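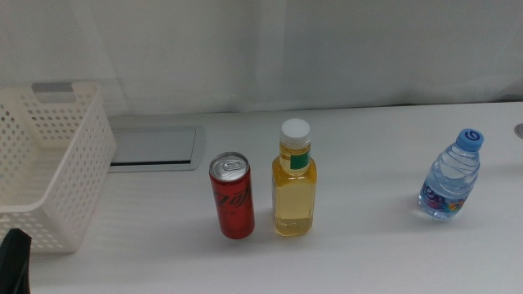 A red can, a bottle of yellow drink and a small bottle of water on a white table, with a storage basket to the left.

Basket packing at Claltdale is the semi-automated filling of small drink orders at the Claltdale depot of Etusent, a supplier of refreshments to offices and meeting rooms. Cans and bottles are set out on a table and placed in a plastic basket by a robot arm under the eye of a human attendant. The system went live in June. It is known in company papers as the Plonar line, although it is a table.

Background

Before the arm arrived, orders were packed by hand by a crew of 35, who walked the shelves with a paper list and a basket on one hip. The depot stocks 336 kinds of drink and snack, and a packer was expected to know where each one lived. Most did. The shelf plan posted by the door was two rearrangements out of date and was consulted mainly by visitors.

Etusent bought the arm from Plonar, a maker of light packing equipment, after a trial on what the contract calls "mixed upright beverages." Management expected it to take over the dullest part of the job. The packers, asked in a survey to name the dullest part of the job, had named the survey.

Operation

An attendant stands the drinks on the table with some space between them and puts the basket within reach of the arm. The arm takes one container at a time. Slim cans, square bottles and short water bottles call for different grips, and each new product must be taught before it can be packed. A redesigned cap may be enough to send a familiar bottle back to school.

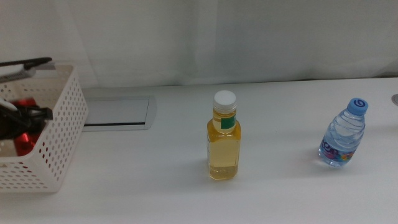 Does the arm pack an order faster than a person?
On a single small order it is slower, and the attendants will say so without being asked; its advantage is that it keeps the same pace at 4 p.m. as it had at 9 a.m.

The depot fills up to 3000 baskets a month by this method. Glass jars, multipacks and anything described on the order as "assorted" are still packed by hand.

Effects on staff

No packers were laid off when the system started, a point Etusent makes often. Their titles changed to "flow attendant," their pay went up by one grade, and their shoes, by general agreement, began to last longer. Walking was replaced by standing, and the first formal complaint about the new system concerned the floor. Rubber mats were supplied after a delay that the company describes as brief.

Guoqing Deng, a packer who became the lead attendant, wrote the house guide to setting out a table. It runs to two pages, one of them devoted to bottles placed too close together. Deng has said that he used to be tired in the legs and is now tired in the eyes, and that he has not decided which he prefers.

Conversation also changed. Hand packers talked across the aisles all shift, while attendants are posted one to a table and must watch it. Qiuyue Bai, who represents the packers in talks with management, asked for the tables to be turned so that attendants would face each other. The request was approved as an ergonomic measure, the form having no box for gossip.

Training

New attendants complete 200 practice baskets before working alone. They also spend a week packing by hand, at Bai's insistence, so that orders can still go out when the arm is being serviced. Lu, a smaller depot owned by the same company, has kept hand packing and sends its new hires to Claltdale for the same week.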